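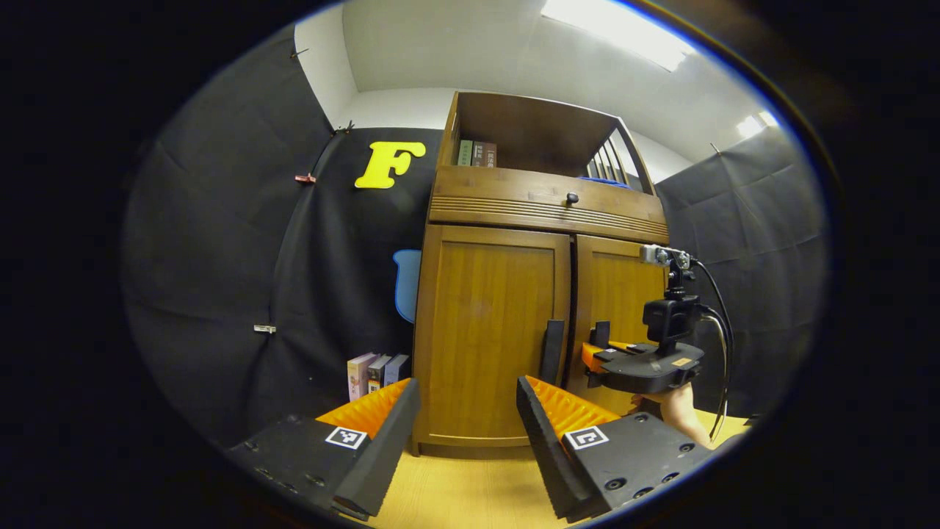
Category: Housing and Home Life

3.2 Storage in small rented homes

The second part of the study dealt with how tenants keep household goods in homes of one or two rooms. Questionnaires were sent to 600 addresses in Tovbridge and Skolton, drawn from the letting registers of both towns. The covering letter asked that one adult in each home fill in the form, and that rooms used by lodgers be left out. Replies were accepted until the end of December.

Tenants were asked which pieces of furniture had come with the home, which they had bought, and which had been given to them. They were also asked where they kept papers, bedding, tools and books. The last of these gave the most mixed answers. Books were kept on open shelves, on window sills, under beds and in kitchen cupboards, and a fair number of tenants named more than one place. Figure 4 shows a wooden cabinet with an open shelf over a wide drawer, a form classed in this paper as "mixed storage". Pieces with doors only were classed as "closed", and bookcases and wall shelves as "open".

It was expected that mixed storage would be found mainly in furnished lettings. The replies do not bear this out. In Tovbridge such pieces were more often the tenant's own, and several had been moved through three or more homes. In Skolton, where the older terraces have built-in cupboards beside the chimney breast, tenants reported fewer free-standing pieces of any kind -- a difference already noted in the Wulell survey of lodging houses, although that survey left out flats above shops.

A further 85 households agreed to a home visit. The visitor measured the depth and height of each storage piece and noted the distance to the nearest outside wall. Damp was recorded on a simple scale of none, slight or marked. Where a piece stood against an outside wall, the tenant was asked whether it had ever been moved on account of damp, and if so in which season. Answers to this question should be read with care, as many tenants had lived in the home for less than a full year.

The grouping of rooms follows Mirzaei, with one change. Landings wide enough to hold furniture are counted here as rooms in their own right. Under the earlier method they were joined to the nearest bedroom, and this gave bedrooms in the Skolton terraces a floor area larger than tenants could in practice use.

Figure 4. Mixed storage: open shelf with drawer below.

3.3 Cost of replacement

Tenants who had bought a storage piece were asked what they had paid and whether it was new or second-hand. Delivery charges were left out where the tenant could state them separately. Gifts were given no value -- a choice that lowers the totals for younger tenants in both towns.

We use cookies to improve your visit. Accept all | Manage settings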